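Ticket: bin labels print one row off after import
Status: open, waiting on vendor
Priority: normal (was high until Saturday)
Product: Stodau stock app, desktop, plus Bulten label printer
Site: Ghiță repair counter

Problem as first logged
Labels come out with the right part name and the wrong drawer location. M3 washers say B2, should be B1. Everything after row 18 of the import sheet is shifted by one. Rows before that are fine. App screen shows the correct location, only the print is wrong. Or so we thought, see below.

Setup
Import sheet is a plain CSV, about 400 lines, one part per line. Columns are part, location, min qty, reorder code. Locations are cabinet number, then letter for the row, then number for the column. Same scheme for every small-parts cabinet, so 4-A1 is cabinet 4, top left. 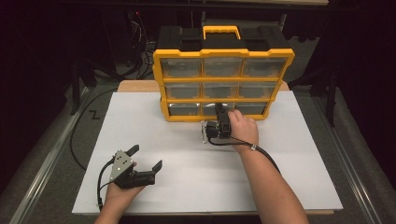
Nine-drawer cabinet, rows A to C top to bottom, columns 1 to 3.

Tried so far
Restarted printer. No change.
Restarted app. No change.
Reinstalled Bulten driver, took forever, no change.
Printed from the other PC. Same shift, same row. So not the driver and I want that hour back.
Printed one label by hand from the item page — correct. Printed the same item as part of a batch — wrong. So it's the batch.
Cut the sheet down to 40 lines and imported into a blank test location. Still shifts after 18.
Deleted line 18 completely. Everything lines up. Put it back, shifts again.

Line 18
It's a heat shrink assortment. Part name has a comma in it, "heat shrink, mixed". No quotes around it in the CSV. Whoever typed it (probly me) did it straight into a text editor. App import seems to patch it up on screen, batch print doesn't, reads "mixed" as a new record and pushes the rest down. That's a guess from the outside, can't see what it's doing in there.

Checked for other commas. Found 2 more further down, both in the fuse section. Those labels are off by more than one, which fits. Nobody had got that far down the roll.

Workaround
Open the CSV, swap commas in part names for a space. Save. Delete the old import, don't import over the top of it or you get doubles. Import again. Print one row of labels first and check against the screen before letting the whole roll go. Wrong labels from the first batch are in the scrap box, please dont reuse the backs, they jam the feeder.

Also sent to vendor: the cut-down sheet, a screenshot of the item page, the print preview, and our location scheme.

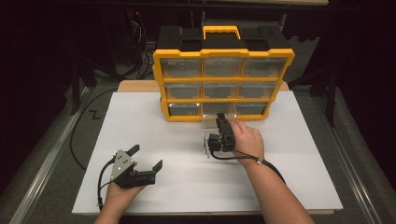 Drinley replied that unquoted commas aren't supported in either place, the screen import is just more forgiving, and a fix to make batch print match it is planned for June. They asked if we could test a beta before then and whether our sheet has any accented characters in it, as that's a separate known problem.

Answered: yes to the beta, but on the test location only. Yes to accents, supplier column in the old sheet, not in this one. Will send them the old one too.

Still to do
Reprint fuse section.
Add a note to the import page about commas.
Find out if the reorder codes shifted as well. Spot check looked ok but I only did the first page.
Leave ticket open until the beta shows up.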